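Budget thread for the second gripper station at Welten. Nataša Gashi and I have to send numbers up in January, so I'm writing them down where I can find them.

The station handles toy food, trays and plates. Fingers come first on the list. We priced two sets.

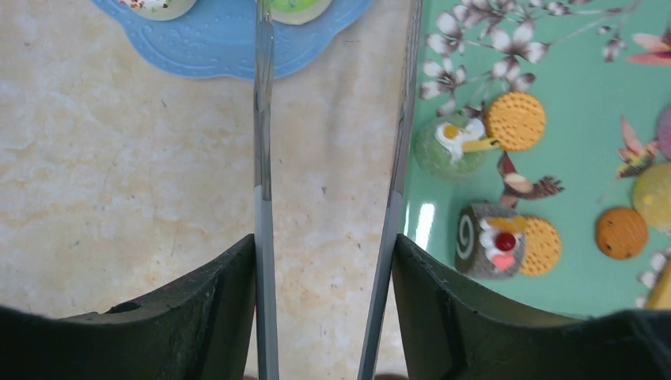 Zinchenko wants 400 for the narrow steel pair. Skukalmont wants 400 for the wide padded pair. Same price, so delivery time decides it.

The arm and controller come to 2,184 on the Clanusora quote, cables included. Shipping is a separate line and I don't have it yet.
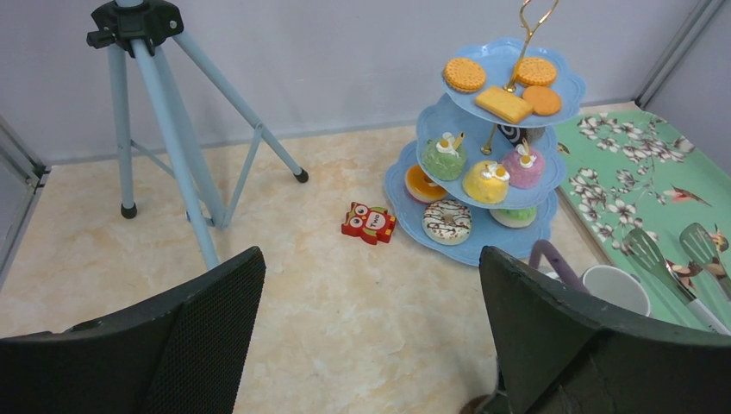
Tripod, owl block and three-tier cake stand on the marbled surface.

I'm leaving props out of this request. They come out of supplies. 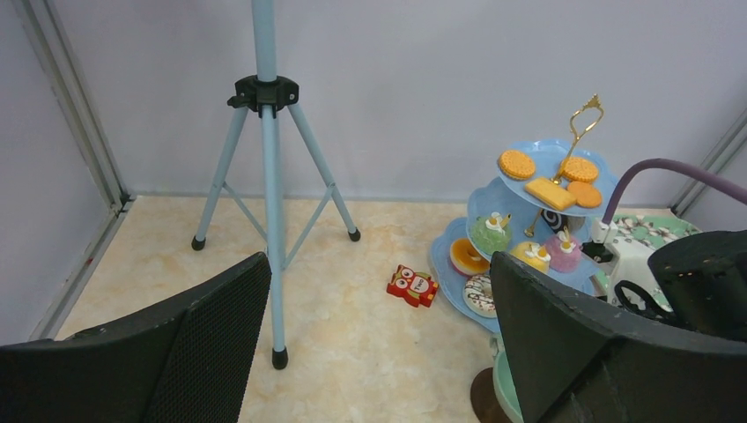 Are you budgeting for spare fingers?
One spare pair of whichever set we order, on the same purchase order.

Next post when the shipping quote comes in.

© Mihret Ambaye | Contact | Back to top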